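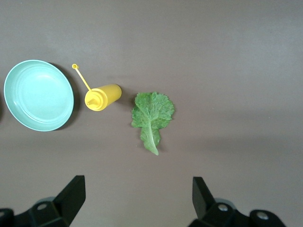
Section 4. Setting out the table and making your first pick
Reading time: 4 minutes

By now your Jinlow arm should be bolted down, wired up and homed, and if you have come straight from Section 3 you may well want a cup of tea before going on. Take one. This part goes much better when you are not in a hurry, and the arm will wait for you.

We use play food for the first picks at the Flalldale workshop, and we suggest you do the same at home. A plate, a squeeze bottle and a lettuce leaf give you something wide, something round and something thin, and between them they will show up most of the mistakes in a fresh set-up. If you don't have those, borrow whatever is nearby and close in size.

Before you start

- Clear a space on a plain, matte table. Glossy tops throw reflections into the wrist camera and you will spend your evening chasing them.
- Check that the screws on both gripper bases are snug. Finger tight plus a small turn is plenty.
- Keep the stop button where your free hand can find it without looking.

CAUTION: Keep fingers, sleeves and long hair away from the gripper whenever the power light is on, even if the arm seems to be resting. It can move as soon as the software connects.

Setting out

1. Open the Kuusk control window and choose Wrist View. You should see both gripper fingers at the bottom of the picture. If you only see one, the camera has slipped in its clip, so go back to Section 3 and seat it again.

2. Click Open and let the fingers spread all the way.

3. Lay the leaf flat with the stem end toward the gap between the fingers. It does not have to be perfect, but a leaf turned sideways is a hard first pick and you deserve an easy one.

4. Put the bottle down on its side, to the left of the leaf, with a little space between them. Ours has a small stopper on a strap, and yours may too. Point the nozzle end toward the plate so the strap stays well away from the leaf.

5. Set the plate on the far left. It is the target for now, so leave it empty.

NOTE: Leave plenty of bare table on the right. The arm swings out that way when it backs off, and you will be glad of the room.

Making the pick

6. Set Travel Speed to 300 and Grip Force to 500. These are the numbers in the window, so don't worry about units yet.

7. Using the arrow keys, bring the gripper over the leaf until the thick end of the rib sits between the fingertips. Go down in small taps - the last bit always looks farther away on the screen than it is.

8. Click Close, wait for the click of the motor, then raise the arm slowly. If the leaf slides out, lower the arm, open the fingers and try again a touch nearer the middle of the leaf.

9. Carry it over to the plate, lower it and click Open.

10. Repeat with the bottle, closing on the body and staying clear of the cap.

CAUTION: Do not take Grip Force above 700 with the printed fingers. Ona Koppel cracked two pairs finding that out for us, and a new set takes most of an afternoon to print.

If the fingers meet unevenly, run Brarska Align from the Tools menu before you touch any screws. It takes roughly a minute, and it has saved us a good deal of fiddling. When you have three clean picks in a row, save your settings under a name you will remember and move on to Section 5, where you will record your first full run.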